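# Sturex to open nursery and children's room department in August

Furniture and homeware shop Sturex will give over its upper floor to nurseries and children's bedrooms from August, the company said on Thursday, February 14, 2019. 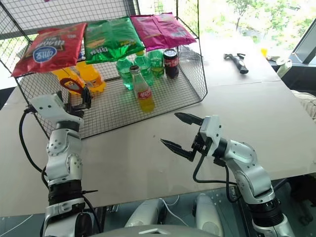
The new department will cover 400 square metres and will be laid out as eight furnished rooms, four of them nurseries. Cots, beds, wallpaper, curtains and lamps will be sold from the rooms themselves, and customers will be able to order a whole room in one go.

Poppy Hollis, who runs the shop's design team, said parents had been asking for help with small rooms in particular.

"A lot of the houses in Skasden have a box room and that's what becomes the nursery," she said. "People want to know where the cot goes and whether they can still open the wardrobe."

Two of the rooms will show Pirihi, a range of printed wallpaper and bedding by the designer Kiri Tamihana. The range has five patterns, among them a fern leaf and a striped fish, and each comes in a pale and a dark version. Tamihana said the dark papers were meant for older children. "I'd put them on one wall, behind the bed, and paint the rest," she said.

The cots and chests of drawers will come from Rirnberg, which already supplies the shop's dining tables. They will be sold in white, grey and unpainted birch. Prices have not been set.

The upper floor is currently used for rugs and garden furniture. Rugs will move downstairs next to the curtain counter, and garden furniture will be sold from the yard at the back. The lift will stay in use while the work is done, and the shop will keep its normal opening hours.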